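The Second Gripper

Montserrat Moya had the quote from Grevik open before her coffee was poured, and she read the number out loud because she loved it so much.

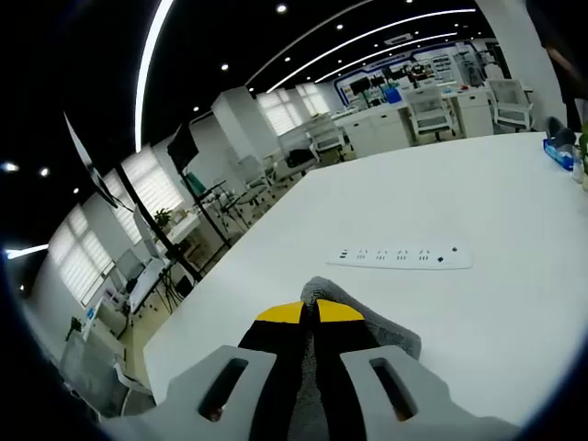
"3799," she said. "With the spare fingers! And the Dondent people want 2000 just for the mount."

Nieto, who signed things, kept typing. The budget for the Cluvevside office closed in November, and he had already moved her line twice — once under Travel, by accident.

"You have one gripper," he said.

"I have one gripper and 2 people who want it all day." She pulled her chair around to his side of the desk. She had a whole spreadsheet, color-coded, with a tab for batteries and a tab for finger pads, and oh, the finger pads were cheap, only 30 a set, wasn't that wonderful?

Nieto scrolled. He scrolled back up.

"What's this tab called 'Third Gripper'?"

"That's next year," said Montserrat, beaming, and reached over to show him the chart.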